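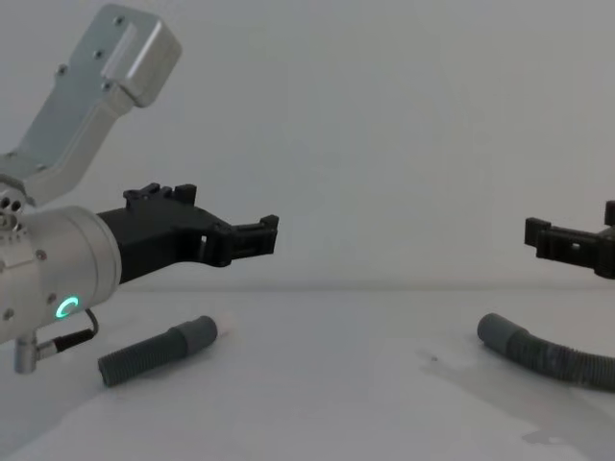 Figure 3. Silver link and wrist joint, with the green ring light on the lower front of the housing.

4. Results and discussion: heat loss through the cover edge

4.1 Where the heat goes

We went into this part of the study expecting the flat middle of the cover to matter most. It has the largest area, it faces the open sky, and it is what every maker talks about when selling a cover. The readings from both sites told a far more interesting story. On still nights the middle of a sound, dry cover lost heat slowly and at a very even rate, and the differences between our covers there were small. The edge was another matter. The strip where the skirt meets the shell, and above all the hinge where the two halves fold, gave us nearly all of the variation we had to explain.

All of the tubs were held at 35 degrees before each run and then left with the heater and pumps switched off. Each tub held 300 litres, small by the standards of the trade but very handy for our purpose, as a small body of water shows a loss of heat quickly. The loggers took a reading every 300 seconds from a probe hung at half depth, and a second probe sat just under the hinge. We compared three covers: the plain folding cover supplied with the tub (the Vahidi), a folding cover with a filled hinge made for us by Vurunov, and a one-piece lid cut from the same foam. The foam was 60 mm thick in all three, so any difference between them has to come from shape, seams and fit.

The one-piece lid was the best performer at both sites, as anyone would guess. What pleased us was how close the filled hinge came to it. At Rinstead, where the tubs stand in a walled yard, the cooling curves for the two lay almost on top of each other for most of the night and only drew apart towards morning. The plain folding cover fell away from both within the first hour. A gloved hand held over its hinge could pick up the warm air coming out, and Diekmann found the same leak with a strip of tissue paper before the loggers had given us anything to look at!

4.2 The part played by wind

Grenmont is a much harder place to keep a tub warm. The site is on open ground above the village, the wind comes straight up the slope, and there is nothing taller than a gatepost to slow it down. Here the ranking of the covers stayed the same but the gaps between them grew, and they grew in a way that we think is worth a study of its own.

With a light wind, the plain folding cover behaved much as it had in the walled yard. Once the wind picked up, the loss at the hinge rose sharply, and it did so well before there was any change in the loss through the middle. Our reading of this is that a gap at the hinge can work as a simple vent. Air is pushed in under the skirt on the windward side, passes over the water, takes up heat and damp, and leaves through the hinge. If the hinge is closed, the path is closed as well, and the skirt on the windward side matters much less.

To test the idea, Aryee turned the plain cover through a quarter turn so that the hinge lay along the wind and no longer across it. This took a few minutes and cost nothing, and it cut the loss by more than we had dared to hope. The effect came back each time the test was repeated in a steady wind, and went away in gusty weather when the direction kept shifting. We would love to see this tried on larger tubs. Plenty of owners could turn a square cover by a quarter without buying a thing, although the straps and lifter arms on many tubs would first need to be moved.

The best single run came on the night of 29th December, when the wind held from one quarter from dusk until well after breakfast and the sky stayed clear throughout. All three covers were in place and all of the loggers ran without a break. That night is used for the comparison in Section 5, with the caution that it is one night, and a kind one from the point of view of anybody trying to draw a smooth curve.

4.3 Wet foam

Foam covers take on water with age. Steam finds its way through worn seams, the foam grows heavy, and the owner notices that the lid has become hard to lift. Kuhlmann, who kept the weighing records, asked whether the same covers would hold up after a season of normal use, and so each cover was weighed in May and again at the end of the winter runs.

The plain cover had gained the most weight, and nearly all of the gain was in the two edges on either side of the hinge. Cutting small plugs from the foam confirmed this. Plugs from the middle were dry to the touch, while those from beside the hinge were damp all the way through. So the hinge does harm twice over - it lets warm air out directly, and the damp in that air soaks into the foam next to it and weakens the part of the cover that was already doing worst.

The filled hinge had gained a little weight too, mostly along the stitching at one end. When we opened the seam we found that the filler strip had been cut slightly short, leaving a pocket about as long as a thumb. Vurunov has since sent us a replacement strip with a small overlap at each end, and it is now on its first set of runs. We have left the earlier results as they stand, short strip and all.

4.4 What fit can and cannot do

Fit turned out to be the most enjoyable thing to measure, partly through the sheer variety of ways in which a cover can sit badly. Skirts ride up on one side. Straps done up in the wrong order pull a corner out of line. Ackermann tried each cover in four positions: as a careful owner would leave it, with one strap undone, with all of the straps undone, and pushed a finger's width off centre.

One loose strap made no difference that we could find in still air. With all of the straps undone, the covers still did well at Rinstead and badly at Grenmont, where the windward skirt lifted and dropped with each gust. Moving the cover off centre was worse than either. It opened a thin gap down one whole side, and in that position even the one-piece lid, our clear leader everywhere else, did no better than the plain folding cover fitted with care. For anyone who sells or looks after tubs, this may be the most useful result in the paper. A few moments spent settling a cheap cover squarely on the shell can be worth as much as a better cover put on in a hurry.

4.5 Limits

Our tubs were small and square, and they were left empty of bathers throughout. Larger tubs have more water for each length of edge, so we would expect the edge to count for less in them, though it should still count. Round tubs with a hinge across the full width deserve a separate look. We did not test covers with a heat-reflecting underside, nor floating blankets laid on the water beneath the main cover, and Stüber is keen to take up the second of these next. A thin blanket would keep the damp air off the hinge altogether, and if it works as well as the early bench trials suggest, the foam beside the hinge ought to stay dry for much longer.

The pumps were off in all of the runs reported here. A tub in daily use filters its water several times a day, and the moving surface gives off more steam than a still one. The loss at the hinge under those conditions is likely to be larger than our figures show, and the first runs with the pumps on a normal timer are already under way at both sites.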